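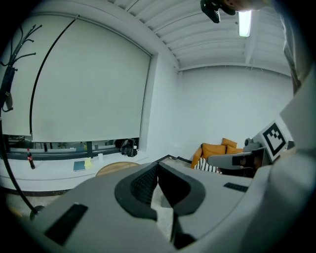
# Blind stops short of the sill: refit, replace or leave it?

**pale_walls_704**

Moved into a rented back room in September and I'm trying to make it usable. Wide window, big white roller blind from Simudel that was already up. It hangs from a recessed housing near the top and comes down almost to the sill, but there's a gap left all the way along. You can see the railings outside through it.

The letting people say the blind is "fully extended" and working as designed. I don't buy that. Who designs a blind to stop just short? The Simudel leaflet promises "complete privacy and a room that feels finished", and I have neither.

Also on my list: the cord is a thin black one and it swings out in a big curve across the front of the blind, and the coat rack is in the corner by the window with things hanging off it. Does any of this matter or am I being fussy?

---

**grommet**

You're not being fussy about the cord. Sort that first. A hanging loop is a risk if small children ever visit, and a clip on the wall costs next to nothing.

As for the gap, most of these have a stop that limits how far the fabric drops. On mine it was a little plastic collar on the chain. Move the collar, get more drop. Five minutes.

---

**lath_and_plaster**

> Move the collar, get more drop

If there's fabric left on the roller. Plenty of fitters order to the nearest stock size and hope. I'd want to know how much is wound up in there before anybody starts moving stops, or you'll be looking at bare tube and the glued edge.

And I would ignore anything printed on a leaflet. "Complete privacy" is a phrase that means "we sell blinds".

---

**pale_walls_704**

There's no collar that I can find. It's a cord, not a bead chain. I pulled it and it went tight and I stopped.

---

**oldputty**

Leave the gap. I mean it. A blind that sits down on the sill gets grubby along the bottom bar, and if you've got any condensation the fabric soaks it up. My last place had one cut dead to length by someone who was very proud of it and within two winters it had a brown line along the hem. A bit of air behind it does the glass good.

---

**grommet**

Condensation on the sill is a ventilation problem. You don't fix it by showing the neighbours your ankles.

---

**oldputty**

Nobody's looking at ankles through a strip that size. Stand outside and try it.

---

**tuesday_tenant**

Can we talk about the coat rack, because I think it's the bigger nuisance. I had a black metal one with those curly branching hooks, a Lundgren, and it was a menace. They look lovely in the shop with one scarf on. Put a winter coat on one side and it leans, put a bag on as well and you're picking it up off the floor. And if it's anywhere near a blind, the hooks will catch the fabric sooner or later. Mine left a pull in a linen one.

I'd move it behind the door, or get a rail and screw it to the wall.

---

**lath_and_plaster**

It's a rental. Screws need permission. Four holes and there goes a slice of the deposit.

Agree about the hooks though. "Sculptural" usually means it holds half of what a plain peg does.

---

**pale_walls_704**

Mine doesn't wobble so far, but I've only got dark things on it and not many of them. The door opens inwards so behind it is out.

Update on the blind. The letting people offered to have a Tedon fitter come and "assess" it. 43 pounds for the visit, refunded if I buy something. Feels like a sales call to me.

---

**grommet**

It is a sales call. Tedon did the same to my sister. He measured everything twice, tutted, and quoted for the whole flat.

---

**hemline12**

I'll defend them slightly. I paid for a visit and the chap told me the blind was fine and went home. I lost the fee, but I'd have lost more on a new one. It depends who turns up.

---

**lath_and_plaster**

So you paid 43 quid to be told to do nothing. I can do that here for free.

---

**hemline12**

You can, but you haven't seen the roller either.

---

**oldputty**

If the gap really bothers you, put a strip of frosted film along the bottom of the glass. Stornon sell it in rolls, and the stuff peels off when you leave. Cut it a bit short at each edge, use a drop of washing-up liquid in the water, and squeegee from the middle. You've got upright bars dividing the window, so do it pane by pane and don't try to be clever with one long piece.

The box says 18 minutes. Allow an afternoon and some swearing.

---

**tuesday_tenant**

Film does go cloudy at the corners in my experience. Fine for a year.

---

**pale_walls_704**

A year is all I've signed for, so film might do. I still think somebody measured wrong and everyone's being polite about it.

Plan for now is a cord clip, coat rack moved further along, no Tedon. There's a black cable hanging down on that side too, so I'll see if I can get that tidied while I'm over there.

---

**grommet**

Use the stick-on clips for the cable and wipe the wall first or they'll be on the floor by morning. For the blind cord get a proper cleat or tensioner, the sticky ones aren't up to it.

---

**lath_and_plaster**

Which needs screws. Ask the agent in writing, they can hardly say no to a safety fitting.

---

**pale_walls_704**

You've not met this agent. Email sent anyway.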